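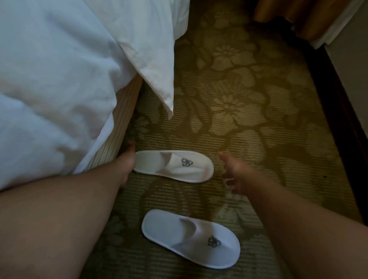

Breltau Omel 100 Ribbon Tweeter

The Omel 100 is a replacement and upgrade tweeter for two-way and three-way speaker kits. It is supplied in matched pairs with a fitted transformer and a black faceplate.

Nominal impedance: 4 ohms
Upper limit: 20 kHz
Recommended crossover: 2 kHz, fourth order
Power handling: 100 watts with recommended crossover

The unit must not be tested without a high-pass filter in place. Damage to the ribbon from direct connection is not covered by the warranty.

Crossover boards for the Sultana and Lernska cabinets are sold separately. Technical questions should be addressed to Tharindu Gunawardena, Kit Support. Orders placed in November ship in December.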